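3.2 Workspace rules for bin picking

The rules in this section were written after the first month of trials, when it became clear that two operators working with the same arm and the same objects could produce results which were not comparable. Most of the difference came from small matters of preparation: where the bin stood on the table, how the cables were hanging, who decided that a grasp had failed. We therefore fixed these points in a short protocol, which we call the Bekier protocol after the laboratory where it was first used. It has 29 rules. Only those that concern the bin and the area near to it are discussed here; the rules for network and software are given in the appendix.

The first group of rules is about position. The place of the bin is marked on the table with tape, and the bin must be returned to the marks before each session. If the bin has moved during a session, the operator stops, writes the number of the current attempt in the log, and corrects the position before the next one. Trials made between the last check and the correction are kept in the data but they receive a flag. Figure 4 shows a grasp during a trial with five objects.
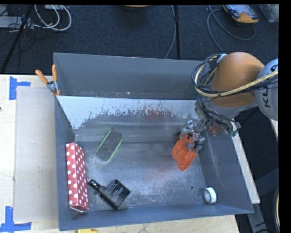 Figure 4. Grasp of the orange object at the right side of the bin. The spring clamp is on the rim at the back left corner.

The second group is about the contents. Objects are dropped from a cardboard tray and are not arranged by hand, with one exception: an object which falls outside the bin is put back at the centre of the floor. The operator does not choose the object to be picked. In an earlier version of the rules this was permitted, and Alaoui observed that operators then preferred objects near the middle and left the ones along the walls to the end — a habit that made the success rate look better than it was. The present set comprises 392 objects, from which the Skodine scheduler draws a new selection for every trial.

Cables need a separate rule. Before the arm is enabled, the operator moves it by hand guiding to each of the four corners and checks that no cable touches the rim under tension. Slack is allowed above the bin, but a loop must not pass below the fingers at any time. We found this rule the most difficult to write in a clear way, and it was changed twice.

A grasp is counted as successful when the object is lifted out of the bin and stays in the gripper for 2000 ms without contact with the walls. Holding an object above the floor is not sufficient. Each attempt is judged by the operator and later by a second person who sees only the recording. From the 890 attempts judged in May, the two persons disagreed on 29, mostly where the object was touching a wall during the lift. These cases were decided by Mohcine Alaoui and are listed separately in the Enosus log.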